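The Jar With the Flowers
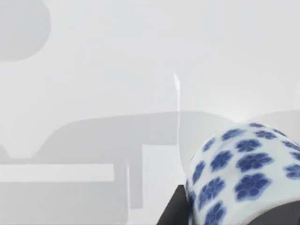 The porcelain in the simulator, held between the dark parts of the gripper.

Rekha Kulkarni had been at Prendotier for five months when she was given the slip problem. It came to her in a ticket with one line of text: "Planner thinks porcelain is turning when it isn't." The ticket had been opened in April and had passed through two other people, both of whom had written "looking into it" and then stopped writing.

She read the logs first. The simulator ran the same lift over and over. The gripper closed, the object rose, and the tracker reported where the object was and which way it faced. With the plain test shapes the numbers were steady. With the blue flowered porcelain they were steady until the lift, and then the tracker said the thing had spun on its axis by one whole flower. A moment later it said it had spun back. The planner believed it both times, tightened the grip, loosened it, and timed out.

"It's the pattern," said Silvia Matoušek, who sat opposite. She had a bowl of soup beside her keyboard and was eating it with the wrong spoon. "All the flowers look alike. If you turn it by one flower, you get the same picture."

"I know that," said Rekha. "But the tracker is supposed to remember where it was a moment ago. It shouldn't jump."

"Then it's forgetting."

Rekha wrote that down, although it was not much to write down.

The office was on the second floor of a building in Zoddale that had once been a school. The radiators came on at six in the morning and went off at three, so people who worked late wore coats. Rekha worked late that week. She set the simulator to save the view from the wrist camera at every step and went through the pictures one at a time, with the tracker's guess written under each one.

Up to step 148 the guess was right. At step 148 one flower, narrow and squeezed at the side of the curve, went behind the finger. At the next step the tracker had picked its neighbour and was calling it by the first one's name. It gave a confidence of nearly one.

She rang her mother on the way home, as she did most evenings. Her mother asked what she was doing at work and Rekha told her about the flowers.

"We had a jar like that," said her mother. "Blue flowers. Your grandmother kept rice in it."

"I don't remember it."

"You wouldn't. I broke it before you were born. I told her it was the cat." There was a noise of plates. "She turned it every time she dusted, and she always knew which way it had been. There was a flower with a mark in it, from the kiln. She used to set that one to the wall."

"So she had a reference," said Rekha.

"She had a bad flower," said her mother. "Are you eating?"

The next day Rekha asked Vlasta Hubáček if she could change the texture on the porcelain. Vlasta ran the simulation side. She was a tall woman who never sat down in meetings, and she listened to the whole request before she refused it.

"If you put a mark on it, the tracker will use the mark," she said. "Then Henao sends us a real one with no mark and we're back here."

"Only to prove what's wrong."

"You've proved what's wrong. You've got it at step 148. Fix the part that forgets."

Rekha went back to her desk and was annoyed for an hour. Then she opened the tracker and read it properly, from the top, which she had been putting off. Most of it had been written by Maribel Zapata, who had left for Prarnik the year before. The comments were short and rather gloomy. Near the end there was a function that compared the new picture with the old one, and above it Maribel had written: "Starts again from nothing if any feature is lost. Too strict? Leave for now."

She read it three times. One flower went behind the finger, and the tracker threw away everything it knew, including the last position, and matched the pattern afresh. Any flower would do, so it took the one that fitted best by a hair.

She found Maribel's number on an old rota and sent her a message. The answer came while she was in the queue for coffee.

"Oh no," Maribel had written. "Is that still in there?"

The change itself was small. The tracker now kept its last position when a feature was lost, and any new guess had to be reachable from there at the speed the gripper was moving. A turn of one whole flower in a single step was not reachable. She also made it lower its confidence when two guesses fitted equally well, and that took longer, for the planner had never been told what to do with a low number. In the end she had it hold still and look again – nothing cleverer than that.

She ran 20 lifts and they all finished. She ran 300 before she went home and left them going with her coat still on the chair, so that she had to come back up the stairs for it.

In the morning there were 188 results and an error about disk space. All the saved pictures had filled the drive. Silvia had already noticed, and had moved her own files somewhere else without complaint.

"No spins, though," said Silvia. She had the plot up on her screen. It was a flat line with a bit of fuzz on it.

"It should have been all of them."

"Run the rest, then."

Rekha deleted the pictures, or nearly all of them. She kept one of the porcelain up close, with the finger against its side and the grey room pale behind it, and put it in the ticket with a note on what she had changed and where. Vlasta read the note standing up, asked why the hold was as long as it was, and had her halve it. Dayana Llanos did the review and found a spelling mistake.

The rest of the lifts ran over lunch. Rekha ate hers on the wall outside and rang her mother, early for once.

"Did Grandmother ever find out?" she asked. "About the cat?"

"We didn't have a cat," said her mother.

Rekha could hear the tap running at the other end. She asked what they had done with the rice, and her mother said they had picked the bits out and eaten it.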